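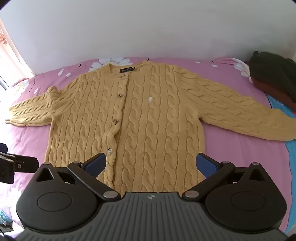

Jin-sol Yeo told me soup was not a breakfast, and that no culture on earth had ever thought it was. I said I could name four. She said name them, and I said I was eating.

This was week two of the soup. I had given up my usual breakfast, a cinnamon roll from Brasatico roughly the size of a hubcap, after reading the little card they had started taping to the case. It said 784 calories. I had always guessed 290, on the theory that the middle was mostly air.

So now it was miso and half a leek, every morning at six-thirty, standing up. Jin-sol sat across the kitchen with the other half of my old life on a plate, unrolling it slowly from the outside in.

"You could have a smaller roll," she said.

"They don't make a smaller roll."

"You could cut it."

I explained that I was not a person who cut things. I was a person who quit them. I had quit soda in May and mentioned it at every party in Stakbridge until the invitations thinned out.

"How's the leek?"

"Very clean," I said. It tasted like a lawn.

On Friday I walked past Brasatico on the far side of the street, then remembered I needed stamps, which they don't sell. Wenceslao was behind the counter. He had a roll in the bag before the door closed.

"Been sick?" he asked.

"Soup," I said.

He nodded as if that were a diagnosis and put in a second one.

When I got home Jin-sol looked at the bag, then at me, and got out a knife. She cut one roll neatly in half and slid a piece over. I heated up the miso to go with it. She watched me dip the first corner.

"Well?" she said.

I pushed the bowl to the middle of the table, and she tore off a piece and tried it.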